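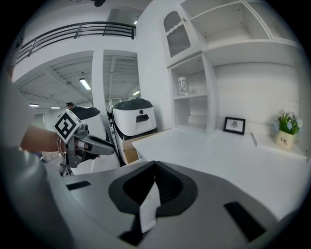
Two hand-held grippers at the kitchen set, with a pair of the wheeled robots waiting behind. The pot plant says "Life".

The open day at Kevodura starts with a waiver, a lanyard and a sausage in bread, in that order. The lab has the big shed at the far end of Trindade, past the tile wholesaler, and on 13/04/2023 it let the public in to see what it has been doing with the council's 200 parking spaces' worth of floor. I had been promised robots. I got a kitchen.

It's a nice kitchen, too. White shelving, a long white benchtop, a little framed sketch of a figure, flowers in a cream pot. It looks like the home of someone who owns one jar. Look up and you get a mezzanine railing and fluorescent lights, so the effect is a bit like finding a display home inside a bus depot, but the machines that are meant to learn from it aren't fussy about ceilings.

What they learn from is us. The program is called Broltero, and it works on the theory that the quickest way to teach a robot to put a cup away is to have a person do it with a robot's hand. You hold a gripper in each fist, squeeze to close the fingers, and a camera on the tool takes in whatever you do. The square black and white markers let the software work out where one hand is in relation to the other, a thing I have never been entirely sure of myself.

The collection so far stands at 4,000 recorded tasks. A sheet taped beside the door reported that 1,071 of them were cups. I asked one of the demonstrators if that wasn't plenty of cups. She said it depended on the cup.

Visitors were allowed a turn, eight minutes each by the kitchen timer. Mine was to pick up a tea towel, fold it in half and set it down on the bench. I have folded tea towels since childhood without any complaints that reached me. With two pointed fingers per hand I produced something like a dropped pavlova. The demonstrator called it "useful variation" and saved it, so somewhere on a server my towel is now part of a machine's education. A boy of primary school age went after me and folded his in one go, corners and all, then asked if there was a harder one.

The white wheeled robots with the black tops are from Bevell, and they had less to do than I'd hoped. They've got a nice glossy finish and a handle slot on the front, and they spend a lot of time parked – the word used was "staged". In the afternoon one of them drove the length of the shed, paused at a strip of gaffer tape, thought about it, and drove back. The applause was warm. Several of us had been standing for a while.

Questions came at the end, up near the urn. Would it do ironing? Not yet. Would it take someone's job? A longer answer, with a slide. When could you buy one? The slide for that said January and had no year on it.

Kevodura plans another open day once the laundry set is built. Bookings are free, parking is on the grass, and closed shoes are required. The sausage was very good.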